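Predholm Hidow Self-Service Betting Terminal

Floor-standing terminal for retail sportsbooks, racetrack betting halls and casino floors. Supplied with the Ryu ticket unit and the Akum limit service.

Availability: built to order
Last revised: 2023-01-28

Overview

The Hidow is a single-player terminal for placing, checking and cashing sports wagers. It takes banknotes and printed vouchers, and it can be fitted with a card reader in jurisdictions that allow cashless play from a funded account. The cabinet is a welded steel shell with a powder-coated finish and one lockable front door. All routine service is carried out from the front, and a row of terminals can stand directly against a wall.

The terminal does not set odds and holds no wagering rules of its own. It connects to the operator's existing sportsbook platform and shows whatever markets the platform publishes. If the connection drops, the terminal finishes any printing already in progress, stops accepting cash and displays a closed notice until the connection returns.
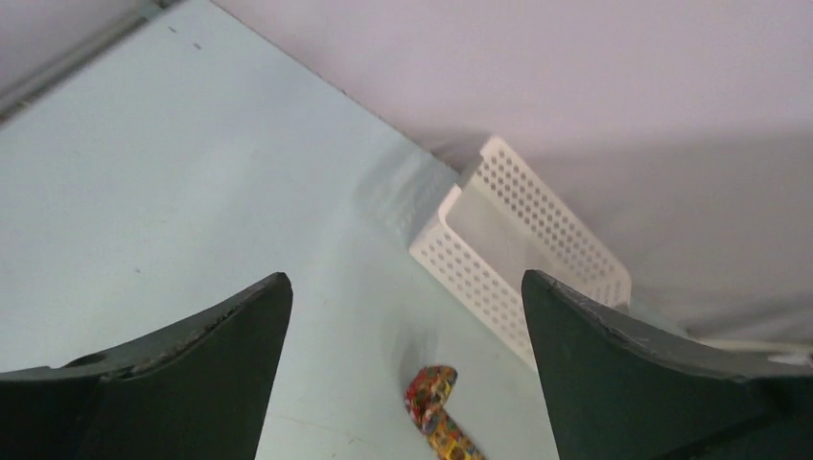
Green gripper fingers and a pale tabletop.

Cabinet and display

Height: 1,532 mm
Width: 627 mm
Main display: 32-inch portrait touchscreen, bonded safety glass
Upper display: optional, for odds boards or venue messages
Feet: four leveling feet, bolt-down holes inside the base
Locks: separate keys for main door and cash compartment
Finish: black as standard, other colors on request

The touchscreen is mounted with its lower edge at a fixed height. An on-screen key moves all active controls into the bottom third of the display for seated customers. The setting clears when the session ends. A headphone jack and raised keypad are available for customers who use audio guidance, and must be specified at the time of order.

Ryu ticket unit

Tickets and vouchers are printed by the Ryu unit, a thermal printer on a slide-out tray. The Ryu also reads tickets, so that a winning ticket can be cashed at the same slot where it was issued. Paper is loaded from a roll. A low-paper signal is sent to the attendant screen before the roll runs out, with the threshold adjustable in the service menu.

A ticket that fails to print completely is logged as void, and the stake is returned to the customer's balance. The partial ticket cannot be cashed. Attendants should keep it with the shift record, as the printed serial number is needed to close the entry.

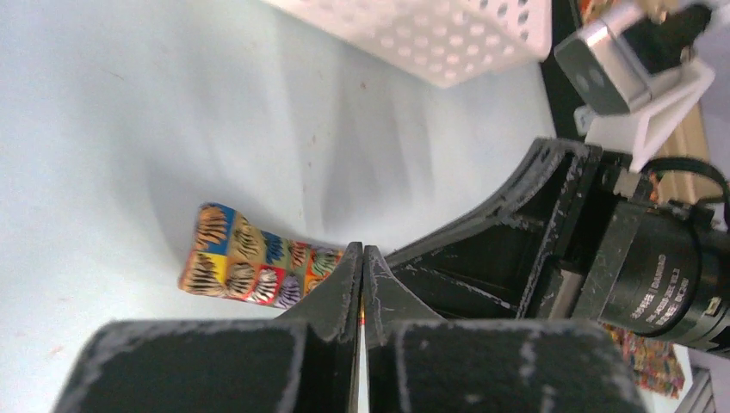
Akum limit service

Akum is the software that handles customer limits. It runs on the venue server and is included with each terminal license. Customers who bet with an account can set the following at the terminal:

Deposit limit by day, week or month
Stake limit per wager
Session time limit with an on-screen reminder
Cooling-off period, during which the account cannot be used

A lower limit applies at once. A higher limit is held for a waiting period set by the operator, and the customer has to confirm the request a second time after that period has passed. Staff cannot shorten the wait from the attendant screen. Each change is written to the log with the old value, the new value and the time.

Self-exclusion lists are imported as a scheduled file or read through a live connection, depending on what the local regulator provides. Excluded accounts are refused at login with a neutral message and the helpline number entered by the operator. The same number can be printed at the foot of each ticket. For anonymous cash play, account limits cannot be applied. Venues that need them should set the terminal to account-only mode.

Session reminders cover the bet slip for a few seconds and show the time elapsed and the net amount won or lost. They cannot be turned off by the customer.

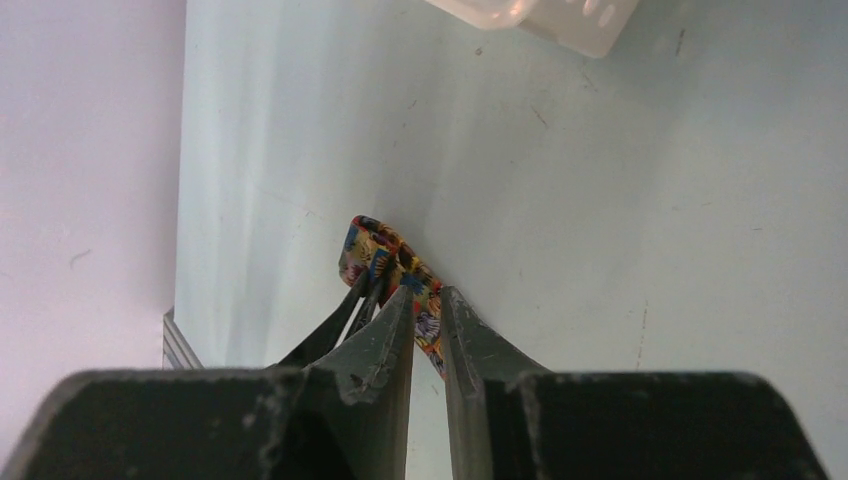

Reminder wording is edited in the Akum console and can be stored in several languages. Changes take effect at the next session, with no restart needed. Operators replacing the supplied text should check the minimum type size in their own state rules, as the console does not test for it.

Installation

Allow 70 cm of clear space in front of the closed door for service access. Power and network cables enter through the base or the lower rear panel. The terminal needs a grounded outlet and a wired network connection, and wireless operation is not supported. Two people are required to move the cabinet, and the cash compartment must be empty during transport.

Technical questions before purchase go to Marcelino Caldeira, product support, through the contact form. State the sportsbook platform in use and its version. Orders for delivery after February should also name the required ticket format, as the Ryu firmware is loaded before shipping.

Supplied with each terminal

Two sets of keys
Power cord, leveling wrench and base bolts
One paper roll
Installation guide and attendant guide, printed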